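Store Planner for Shop Openings and Refits (full time)
Jernusby office, start in August

Vivix is a retail design company with its main office in Jernusby. We plan and refit shops for small chains, mostly fashion, shoes and gifts. At this moment we are 49 people, and we look after 441 shops in shopping streets and covered malls. For the team that prepares new openings we search for one store planner. 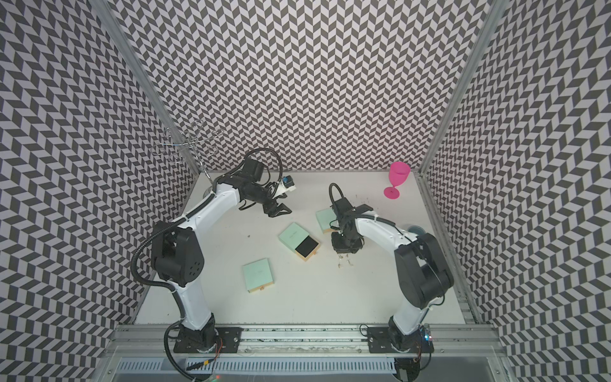 Your work begins when the client has signed the lease. You measure the unit, draw the floor plan and decide with the client where the cash desk, the fitting rooms and the storage will be. Later you order the fixtures from our suppliers and you follow the building work until the keys are given to the shop manager. Normally a planner has two openings running at the same time. Your first project will be the Stöcker shoe shop in the Vurkisis mall, where the old unit must be divided and gets a new front.

What we ask from you:
A finished training in interior design, architecture or shop fitting
At least 2 years of work with retail spaces
Good knowledge of one CAD program (we can teach you ours)
Spoken and written English. A second language is welcome but not required.
Driver's license

You should also be comfortable to speak with landlords. Mall owners have long rule books about signs, lighting and delivery hours, and the planner is the person who must read them.

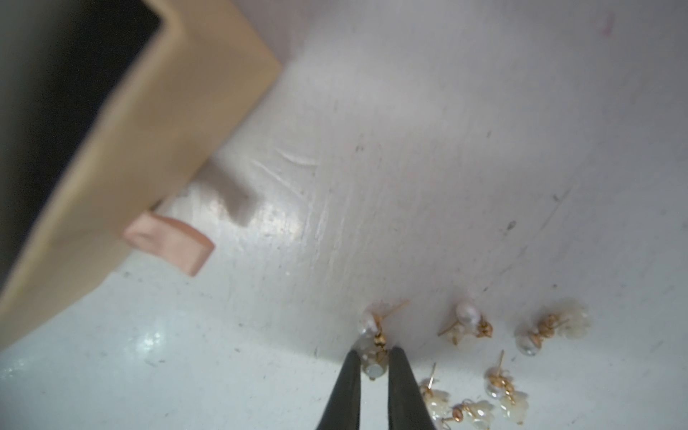 We offer a permanent contract after a trial period of six months, paid travel time, and a fixed desk in the Jernusby office. Site visits are often early in the morning, before the mall opens, and in the last week before an opening some evening work is needed. These hours you can take back later as free days.

Please send your resume, a short letter and not more than five pages of your own plans or drawings to the personnel office of Vivix in Jernusby. Write "Store Planner" on the envelope or in the subject of your e-mail. Drawings on paper will be returned if you include an envelope with your address. We accept applications until the end of March 2014.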